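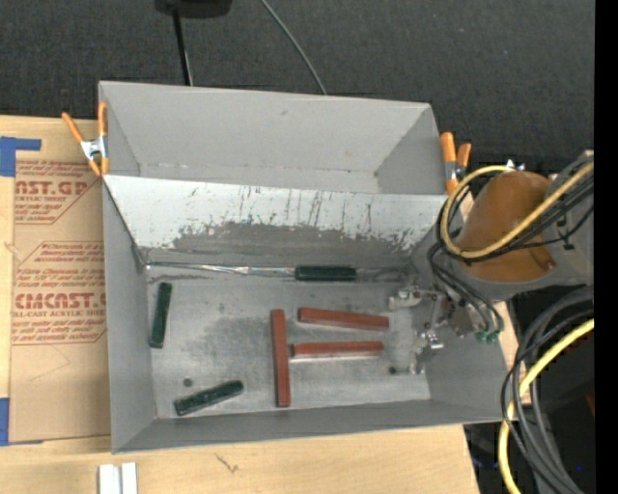 Re: [bin-picking] Green blocks by the wall, results with the push step

Replying to the question from Saturday, quoted here in full for those who joined the list after it went out:

> We are trying to repeat the Nedenden results on our own cell and can't
> get near them. Grasp success in the middle of the bin looks fine. Along
> the walls and in the corners it drops to almost nothing, and the short
> blocks are worse than the long ones. Did you filter out the wall cases
> before reporting? Also, does the push step need the full retrain or can
> it be added on top of an existing grasp network?

No, the wall cases were not filtered out. The report gives one number for all attempts, and I agree that hides the problem. I went back through the logs from our cell and split them by where the target block was.

The run has 156 attempts with the push step turned off. Of those, 99 had the target in open floor and the rest had it close to a wall, in a corner or against the divider. Nearly all of the failures are in the second group. The usual failure is that the planner finds a good grasp angle, the collision check rejects it because a finger would hit the wall, and the next best angle is a poor one.

The mix of blocks makes this worse. Our long red ones tend to stay near the middle and the short green ones end up around the edges. One green block flat against the base of the divider is a typical hard case. With a sloped divider there is very little room for the outer finger on that side.

With the push step on, the arm closes the gripper, touches down beside the block and drags it away from the wall before it plans a grasp. We repeated 44 of the wall cases this way and 8 failed. Most of the 8 were corner cases where the block turned during the drag and came to rest against the other wall. A second push would probably fix some of them, but the current code only allows one.

On the second question, you don't need the full retrain. The push network is separate and uses the same depth input. Train it alone, leave the grasp weights as they are, and let the Saliba selector choose between the two scores. Do rescale the push score first. If you skip that, the selector pushes everything, including blocks it could pick up right away.

Two things to check on your side. Clamp the bin down, or the contact force will shift it and your wall positions will be off. Also look at the depth readings where the floor meets the divider. Shiny spots there gave us false edges until we masked that line.

I can share the split logs in Urnell format if that is useful. The Jivico export drops the contact flags, so don't use that one for this.

Recent in this list
- Urnell log format: contact flags
- Saliba selector, scaling the two scores
- Masking reflections in depth images
- March call notes

Archive page last updated: March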